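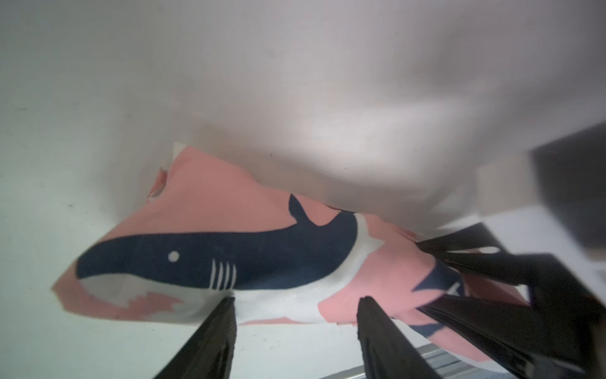
Clamosen invites applications for the position of Folding Line Attendant at its textile care plant in Gendinholm. The plant sorts, folds and packs laundered goods for residential schools, children's wards and family guesthouses, and much of the folding of small items has been assigned to paired robotic arms. Flat white linen was introduced first. The work now extends to soft printed articles of irregular shape, such as a pink cloth piece with a navy shark across it, which creases and bunches differently each time it is picked up. Articles of this kind still require the regular judgment of a person, and the attendant is the person who supplies it.

Position: Folding Line Attendant (2 openings)
Location: Gendinholm plant, Hall B
Hours: 36 per week, day and early evening shifts in rotation
Reports to: Shift Lead, Folding and Packing
Start date: November

About the position

Until last year, folding in Hall B was done entirely by hand. Staff stood at long tables for most of a shift and were assigned by item type. Under the present arrangement, each attendant oversees a group of folding stations, feeds them with sorted goods, and takes over any item the arms cannot complete. Hand folding remains part of every shift. Applicants should not expect a desk position.

The change has affected the work in several ways. There is less repeated reaching and lifting. There is more walking between stations, more reading of status screens, and more decision-making about when to stop a station and when to let it try again. Some current employees have found the new pace a relief, while others have told us they miss the company of the shared table. The rotation schedule was revised in response, and attendants now work in pairs for at least part of each shift.

Duties

Load sorted articles at the folding stations and clear finished stacks.
Stop a station when an article is caught, twisted or held by both arms at once, and release it by hand according to the posted procedure.
Refold rejected articles and record the reason for rejection in the shift log.
Inspect gripper fingers for lint and wear at the start of each shift.
Set aside damaged or stained goods for the mending room.
Take part in a short weekly review with the technicians from Landeg, who maintain the stations. Comments from attendants are used to adjust how new article types are handled.

Requirements

Applicants must be at least 18 years of age and able to stand and walk for extended periods. Good near vision (corrected or uncorrected) and comfort with a touch screen are required. Experience in a laundry, sewing room, garment store or warehouse is an advantage. No background in robotics or programming is expected, and all station training is given on site during paid hours.

Training

New attendants complete 11 shifts alongside an experienced employee before overseeing stations alone. The first part of this period is spent on hand folding only. Station training follows, including safe stopping, restarting and the handling of caught articles. Those who wish to continue may later apply for the Lalleo certificate course in line maintenance - Clamosen pays the full fee and grants time off for the examination.

Current employees

Current employees of the hand folding and sorting sections are encouraged to apply and will be considered first. Transfer to the position does not reduce an employee's hourly rate or length of service. Employees who prefer to remain in hand folding may do so; that section continues to handle gowns, fitted sheets and all articles with ties or buckles.

How to apply

Application forms are available at the Gendinholm front office and from any shift lead. Please return the completed form with a brief account of your work history and the names of two references. A cover letter is not necessary. Selected applicants will be invited to spend a half shift in Hall B before an offer is made - this visit is paid and places no obligation on either side.

Clamosen is an equal opportunity employer. Applicants who need an adjustment to the application process or to the work area should note this on the form.

Posted 12 April 2018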